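Home | Track Hours | Clubs | Lane Booking | FAQ | Contact

Search this site
Go

Brarkdale Track – Frequently Asked Questions

Quick answers for people who want to run here. If yours isn't covered, use the Contact page. We read it most evenings.

When is the track open to the public?

Early mornings and after school lets out, until dusk. Exact times are on the Track Hours page and they change with the season. Meet days are closed to everyone but entrants and officials. Check before you drive over.

Do I need to sign up?

Not for casual running. Just come in the side gate and sign the sheet. Clubs and groups of more than 4 need a lane booking, even if you're only doing an easy session.

What does it cost?

Casual use is free for residents. Out of town, it's 3 dollars a visit, exact change in the box please. Group rates are on the Lane Booking page.

What's the surface like?

Red synthetic, all-weather. Wide lanes, white lines. Firm underfoot, a bit grippy. If you've only run on roads it'll feel quick, so take it easy the first few times or your calves will let you know. Grass infield on your left as you go round, trees down at the far end, grandstand on the other side.
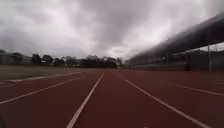

Which way do I run?

Counterclockwise. Always, unless a coach has a lane booked for something else and has put the sign out. Warm-ups too.

Which lane should I use?

Fast work goes inside. Jogging, walking, and anything with a stroller goes in the outside lanes. Stopped to fix a shoe? Step off the track first. Look behind you before changing lanes, and if someone yells "track" hold your line or move right. Don't jump left.

How far is one lap?

400 meters in lane one. Every lane further out is longer, so don't compare your lane four time to your friend's lane one time. The staggered starts are there to even it up in races. For a 500 you go once round and then another 100 past where you started. We get asked that one a lot, mostly by the Briment Juniors parents.

Can I wear spikes?

Yes, short ones. Pyramid or Christmas tree type, no needles. Needles chew up the surface and patches are expensive. Regular running shoes are fine for everything. No cleats, no heels, no bike shoes. Muddy shoes get knocked clean outside the gate.

Why do the lines look worn?

Because people run on them. Sun does the rest. Repainting is on the list, but we want the surface cleaned first and that means closing for a few days, so it will be after the fall meets at the earliest. You can still follow a lane fine in the meantime. Look well up the straight, not at your feet, and you'll stay in it without thinking. 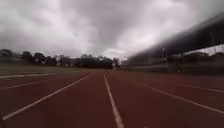

Same goes for the bends. New runners tend to drift wide coming off the turn and wander into the next lane, and that's where most of the bumps happen. Stay a foot or so off the inside line, keep your eyes up, you'll be ok.

Can we use the infield?

Stretching and drills, yes. Soccer, no. Throwing practice only with a coach from Psarras Athletics and only at the times they post. The grass is uneven and kinda tired, so watch your ankles. Stay off it completley when the gate sign says closed. Please don't stand on the curb.

Is the grandstand open?

Meets only. Rest of the year it's off limits, sorry. Parents who are waiting can stand by the side gate.

Are dogs allowed?

No. Service dogs yes, on a short leash.

Bikes, scooters, skates?

No, no and no. Racing wheelchairs are very welcome – outside lanes if it's busy, and ask at the gate about booking a quiet hour.

What if it rains?

We stay open in rain. We close for lightning and for ice. In February that can mean closed for days at a time, so look at the notice on the home page.

Is there a beginners' group?

Yes. Qistina Lau runs it, all ages, no times needed. You can walk the whole first session if you want to. She takes new people at the start of every month. Bring water and a layer, it gets windy on the straight.

Who times the open meets?

Zundeo Timing. Results go up on their page first and then ours, usually the next day. If your time looks wrong write to them, we cant change it from here. 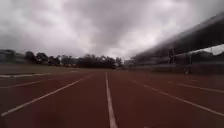 Page last changed: July 21, 2021

I left something at the track. Now what?

Lost items go in the bin inside the side gate. Water bottles get tossed at the end of the week. Keys and phones are locked up, so send a message through Contact and say what it looks like.

Can I book the whole track for a school day?

Yes, but ask early. Spring fills up fast. Use the Lane Booking form and tick "all lanes". You'll need your own first aid person and a copy of your insurance.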